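The Joy of a Bare Table: A Conversation About Clearing Up After Lunch

The owner of a small tableware shop in Brakside has strong feelings about what happens in the ten minutes after people finish eating. She has run the shop for 11 years, she teaches an evening class on setting and clearing tables, and when I asked if we could talk about trays, she laughed so loudly that a customer turned to look.

"Trays! Finally!" she said. "Everybody wants to ask me about napkin folding. I love napkins, I do, but a tray is the thing that changes your evening."

We talked over coffee on Saturday, July 21, 2018, with the door propped open and the street outside already warm. Her theory starts with what gets left behind. Plates go to the sink on their own, she says, because they are big and people feel guilty about them. The small things stay. A spoon, a phone, something blue that was put down on a white sheet and then forgotten. "You look at the table and think it's clear, and it isn't clear, it's just quieter." 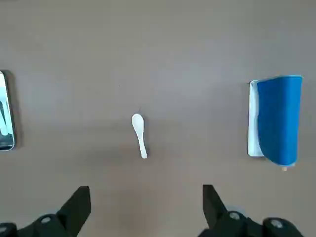 Start with the phone

Her first rule surprised me. Before touching any cutlery, she has her students pick up their phones and put them in a pocket or on a shelf, anywhere away from the table.

"I've seen a phone go into a sink with the soup spoons," she said. "More than once! You scoop everything up together, you're chatting, and off it goes. So the phone moves first, and then you can be as quick as you like with the rest."

After that come the spoons. She is a huge fan of plain white ones, the short kind you'd use for soup or dessert, and she keeps a whole drawer of them by the register. Her favorites come from a little maker called Peltonen, and she will happily tell you how they sit in the hand (we spent quite a while on this, and I left with two).

One tray, and where it lives

The tray itself should be metal, she says, low enough to reach into from any side, with a rim that stops things sliding off when you turn a corner. She bought her first one at a restaurant closing sale in Fekavville and still uses it every day.

"People buy a tray and then put it in a cupboard. No! Leave it out at the far end of the table. If I have to open a door to get to it, I won't."
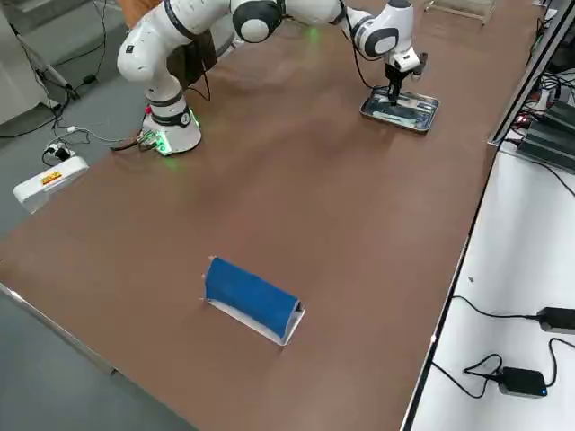 She is just as firm about cloth. Anything soft gets rolled or folded before it moves, and it waits on something clean while the hard pieces are dealt with. A wet spoon on a fresh cloth is her idea of a small tragedy. In class she has everyone practice on the same brown tabletops, where a smudge shows up the minute the light hits it, and she thinks that's wonderful for learning.

Two hands are better

I asked what beginners get wrong, and she put down her cup so she could demonstrate.

"They use one hand! The other one is just hanging there, or it's holding a drink. Use both. One small thing in each, bring them over, let go, come back."

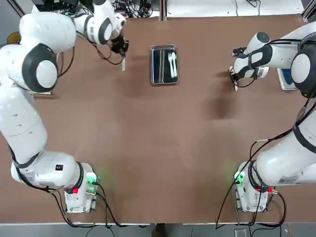 The trick, she said, is to keep your hands from crossing over each other. The left side of the table belongs to the left hand and the right side to the right, and the middle goes to whichever one gets there first. Her Ristovgate students, who meet in a school cafeteria with 51 seats, can get the whole room down to bare tables in seven minutes, and she was beaming when she told me.

The next class starts at the end of July. She'll be bringing the Fekavville tray, dents and all.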